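Toltetti Hand-Held Gripper Pair

If you have ever tried to teach a robot a kitchen chore by steering its arms around, you will know how slow and stiff the whole business can feel. The Toltetti pair lets you leave the robot out of it and simply do the chore yourself, one gripper in each hand, at your own table and at something close to your own pace (most people settle in after 20 minutes or so of fumbling, and we promise the fumbling is fun!).

Each gripper has its own mounting plate on top and its own cable, so left and right are recorded together and stay in step. Utensils and mug stands make lovely first tasks, and they are the ones we still go back to whenever we try out a new set of jaw pads. 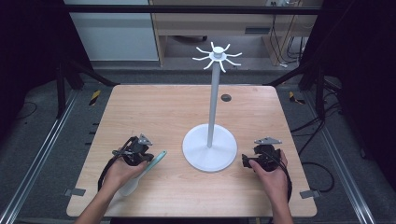
The Toltetti pair at a mug-tree stand, with a teal spatula in the left gripper.

Reet Rimkutė, who looks after our training recordings, likes to gather almost 200 examples of a task before she hands anything over to the learning side, and she moves the objects a little between one take and the next.

In the box: two grippers, two mounting plates, two cables, spare jaw pads and a copy of Pliltar, our recording software. The Vandon carry case is sold separately.

Warranty: 36 months
Usually ships in 7 days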